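Search this site
Enter keywords
Print this page | E-mail this page

Pliridlow workshop notebook
April, desiccant drying and storage, second entry

Started 8:15 am. Flora Cruickshank wants the silica gel question settled before the herbarium loans go out to Asutport, so the oven is booked for the morning and I have put off the label printing.

Took the old beads out of the specimen cupboards and combined them. Total 2,415 g on the bench balance. Most had gone from orange to dark green. Spread them in three enamel trays and put them in at 120 degrees. Stirred at half past nine and again at ten. The tray on the bottom shelf lags well behind the other two, same as last time, so I swapped it to the top for the final hour.

Storage is the weak point. The screw-top jars we have been using let moisture in at the neck once the liner is scratched, and the beads near the top change colour first. I would like to move everything to clip-lid containers with a proper gasket.
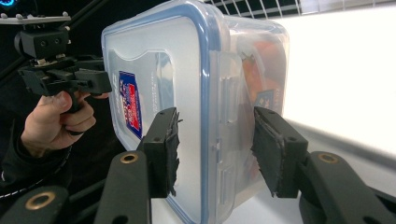

Clip-lid container, clear plastic, blue gasket.

Test plan: 40 g of dry beads in each container, weigh, close, leave on the shelf beside the sink where the humidity is worst. Reweigh every morning for 8 days. One screw-top jar goes alongside for comparison. Weigh with the lid on, and wipe the outside first. Last winter's figures were useless because of condensation.

11:40 am. Beads out, mostly orange again. A few have cracked and there is dust in the bottom of the trays. Sieved it off and binned it (wear a mask for this). Let the rest cool in the cabinet before weighing.

Ostapchuk rang about the replacement indicator cards. Prekeck has them on back order, so keep using the old ones and write the date on the back in pencil.

To do:
- new liner for the herbarium cupboard door
- ask Flora whether the moss packets need their own desiccant
- return the borrowed sieve
- check the oven thermometer against the one in the drying room

We use cookies to remember your settings. Accept | Manage cookies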